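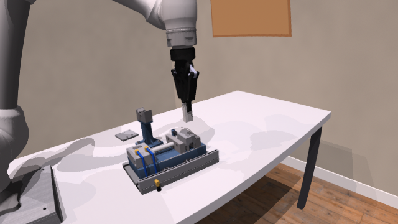

From: Anong Hemmin
To: uvby-users
Date: February 11, 2026
Subject: Re: [uvby-users] clamp closes after protective stop, part still in gripper

Replying on the list because two other people have written to me privately with what looks like the same fault.

Indesstead commissioning wrote:

> We have a loading task in Uvby with the arm, the two-finger gripper and
> the pneumatic clamp fixture on the white table. The arm brings a block
> in from above, lowers it into the fixture, waits for the clamp, opens
> the fingers and backs off. It has been fine since August.
>
> After moving to the new Fluleo bridge we get the following. If a
> protective stop is raised while the arm is on its way down, and the stop
> is then cleared, the clamp closes at once. The arm has not moved and the
> block is still held above the fixture. When the arm resumes, it pushes
> the block into the closed jaws. The force limit trips and the whole
> thing ends up in fault.
>
> It does not happen every time. We first blamed the collision mesh on the
> clamp, as we had edited that in the same week, but going back to the old
> mesh made no difference.
>
> Two questions. Is this a simulator problem only, or would the
> real controller do the same? And is there a setting to hold
> the clamp open after a stop?

To take the first question first: it is not a simulator problem only. The simulator is doing what it is told. The command to close comes from the Fluleo bridge, and the bridge is the same code whether there is a simulated cell or a real one on the other end. Please don't run this task on hardware with the current bridge until you have made the change further down.

I rebuilt your task here at Suwannarat from the files you attached and ran it 80 times, raising a stop at a random point on the way down each time. The clamp closed early in nearly half of the runs. I then did the same with your old collision mesh and got the same picture, so you were right to put the mesh aside.

What happens is this. The task program writes the clamp request as soon as it begins the descent, and relies on an interlock to hold it back until the arm reports that it is in position. In the old bridge the interlock was a level: no "in position", no clamp. In the new one it was rewritten to look for a change, from not in position to in position. During a protective stop the arm status is blanked. When the stop is cleared, the status comes back in several parts, and for a short time the position flag holds whatever value was stored from the previous cycle. In the previous cycle the arm had finished a good load, so the stored value is "in position". The bridge sees the flag go from blank to set, takes that as an arrival, and lets the waiting request through.

The stale value is corrected 50 ms later. By then the valve has been told to close, and nothing in the bridge takes that back.

It also explains why you don't see it every time. If the first status packet after the stop happens to be a full one, the flag is right from the beginning and the request stays held. Whether you get a full packet or a partial one depends on where the stop lands in the reporting cycle.

A cold start doesn't show the fault either, as there is no previous cycle to remember. I think this is how it got past the release tests. Those restart the cell before each case, so not one of them has a second load in it. I should have noticed that when I reviewed them, and I didn't.

As for what the arm does next, that part is a separate fault and I would treat it as the more serious one. After the stop is cleared the arm resumes its descent without asking about the state of the clamp. The only check is at the top of the approach, and it has already been passed. So the arm carries on into closed jaws and the only thing left to stop it is the force limit. Your log has the limit at 80 N, the default in the task template. For a block held upright in two fingers that is quite enough to push it up through the grip or tilt it. In my runs the block usually slid in the fingers first and the limit tripped afterwards, which means the arm was still moving for a while after something had clearly gone wrong.

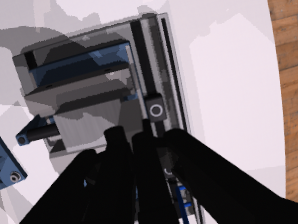 If you want to see it for yourselves, slow the simulation down and watch the clamp state next to the arm status. At normal speed the two changes look simultaneous and it is easy to draw the wrong conclusion. I spent the best part of an afternoon sure that the valve model was at fault, and it was not. The contact settings for the fingers are also fine as they are, please leave them alone, or we will have two things changing at once.

What to do for now, in this order:

1. In the bridge settings, change interlock_mode from "edge" to "level". The old behaviour is still in there. You need to restart the bridge afterwards, reloading the task is not enough.

2. In the task program, move the clamp request so that it comes after the arm has arrived. There is no gain in sending it early. I compared the cycle times and the difference was too small to care about.

3. Add a clamp check to the resume routine. If the clamp is anything other than open, the arm should go straight up to the approach point and wait there for a person. It should not try to open the clamp by itself. On a real cell somebody may have gone in during the stop, and the reason for the stop may be a hand near the fixture.

4. Lower the force limit for the last part of the descent. I used 40 N and had no false trips, but that is with your block and your gripper settings, so try it before you trust it.

With only the first of these in place I did another 80 runs and the clamp did not close early in any of them. With all four in place I also forced the clamp shut by hand during the stop, to be awkward, and the arm went up and waited as it should. I would still not call it proven. These were all single stops. I haven't tried a second stop coming in while the first is being cleared, and given how the status is put back together I would like to.

On your second question, there is no setting that holds the clamp open after a stop, and I am not keen on adding one. On some fixtures open is the unsafe state - a heavy part on a vertical face, for example, would simply fall out. The right thing after a stop is for the clamp to stay as it was, open or closed, until somebody asks for a change. That is what the manual says the bridge does, and it's what it will do again when this is fixed.

For those running real cells: the bridge is not a safety device and none of the above replaces the valve cut-off on your stop circuit. If your stop circuit removes air from the clamp valve and needs its own reset, you will not have seen this fault, or you will have seen it as a clamp that closes when the air comes back. If you have the second kind, please write in, even if nothing was damaged. At present I have only simulated cases and I would like to know how it looks from the other side.

The bridge fix is in version 2 of the patch in the tracker. Version 1 is withdrawn. It cleared the stored flag at the moment of the stop, but the partial packet could fill it in again, so it only made the fault rarer. If you picked up version 1, take it out before applying the new one, they touch the same lines.

Could Indesstead please send me the log from before the mesh was edited, if you still have it? There is one entry in the current log, a short clamp movement with no stop anywhere near it, that I can't account for. It may be someone testing the valve from the panel. If nobody remembers doing so, I'd like to look at it before we close the ticket.

Anong Hemmin
Suwannarat

_______________________________________________
uvby-users mailing list
To unsubscribe, send a message with the word "leave" in the subject line.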